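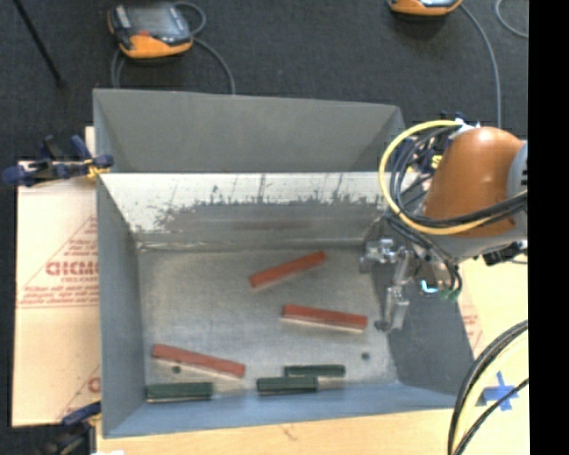 *1 min read*

**Ultska Home Appliance Club, Sunday meeting, 4 p.m.**

Present: Stepan Nechyporuk (chair), Lộc Ung (notes), and a great turnout from the Ternberg side of town!

**Dishwasher trials.** Stepan has finished 40 loads in the Kunley and he loves it. Quiet, easy racks, and the quick cycle gets through baked-on oatmeal (we all cheered). The filter is fiddly to twist out, so he'll bring it next time and show us.

**Bach or Bạch?** The maker spells it Bạch, so we will too. Lộc fixed the spelling on the review page.

**Reader reviews.** We're up to 238 on the site, and January was our best month yet! Toaster ovens still get the most mail. Agreed to put them on their own page.

**Budget.** Balance is $1,355. Agreed to spend $40 on a plug-in power meter so we can compare running costs at home. Lộc will order it.

**Next up.** Countertop ice makers, with two members lending theirs. Bring your own cups.

Closed at 5:15 p.m.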